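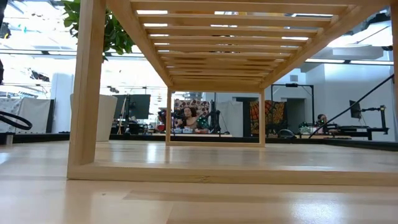

October 21, 2025

Visit day. The Haneter group came in at 10 and stayed until a bit after 1. Müzeyyen Soylu met them downstairs and did the intro talk, I ran the demos.

Order was teleop first, then the Stirnar replay, then free time at the stations. Next time swap the first two. People wanted to try teleop as soon as they saw it and nobody listened much to the replay part.

Teleop: let visitors drive in pairs, 4 minutes a turn. That was long enough to get one pick done and short enough that the line kept moving. Most of them over-rotate the wrist at the start. Telling them to keep the elbow still helped more than the written sheet did. Left arm faulted once on joint 2, error 3604, same as in March. Cleared on power cycle, lost around 4 minutes. I've put it in the Dadutitz tracker again and linked the old ticket.

Stirnar replay: ran clean on the second try. First try the gripper closed early. I had loaded yesterday's calibration file. Deleted it from the demo folder.

Questions we got, so we have answers ready:
- How long does a new task take to collect? Müzeyyen said it depends on the task and gave the Sandhu set as a case, 46 usable episodes in one afternoon.
- Do operators get tired? Yes. Shoulders first. We rotate.
- Can it work with the lights off? Have not tried it. One of them asked twice, so maybe worth a short test.
- What happens if somebody reaches in? Showed them the e-stop and let one person press it.

Sign-in sheet ran out of lines. Print more.

Left to do:
- Re-zero left arm before anyone collects on it. Not done tonight.
- Send the Haneter people the slides, minus the budget page.
- Check the joint 2 cable at the strain relief. I wiggled it and could not get the fault back, which does not mean much.
- Put the spare gripper pads back in the Sandhu drawer. They are in my jacket.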